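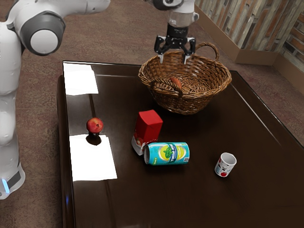
Galtville Should Sell a Two-Day Pass

Galtville sells its museum and transit pass in one length: six days. Most visitors stay two nights. They either buy days they will not use or pay single fares, and the city then reports weak pass sales as weak interest in museums. The data do not support that reading.

Chunhua Kong, who runs walking tours in the old port, kept a log for January. Of 606 guests, eight held a pass. The rest paid at each door, and many skipped the Wei Gallery after seeing the line for tickets. 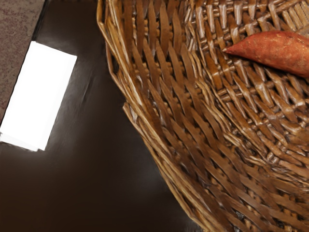

What a short pass would change

A two-day pass would cover the tram, the harbor ferry and the Pumadden lighthouse. The gates already read timed tickets, so no new equipment is needed. The price should sit below four single tram fares plus one museum entry. Above that point the pass has no use to a weekend visitor.

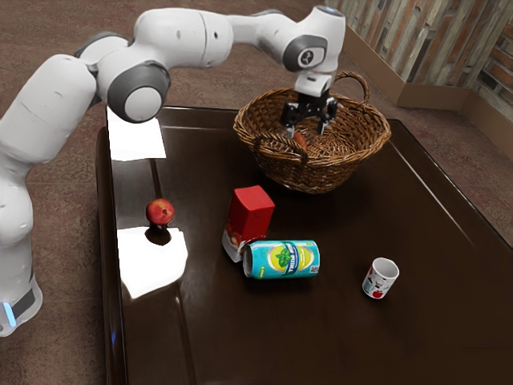 The usual objection is lost revenue from the longer pass. I find it weak. People who stay six days will still want six days, and the city sold only 4,000 of those passes last year. Yu-ting Kao made the same case to the tourism office and was told to wait for a review. A trial on the ferry route alone would give better numbers than a review.

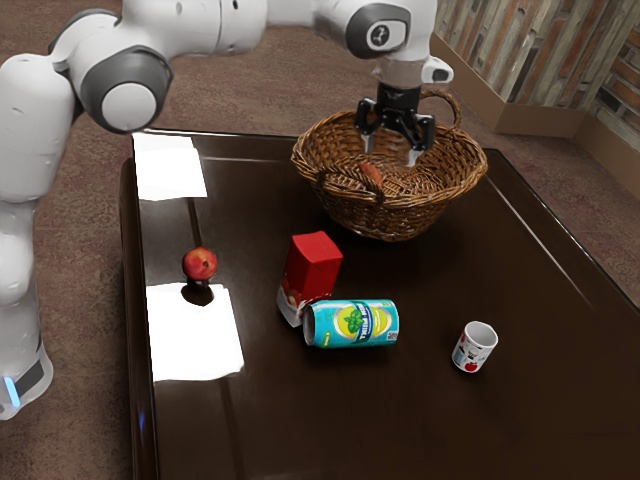 Should the short pass include the airport tram?

It should, at the standard fare added to the base price, with the two days starting at the first scan.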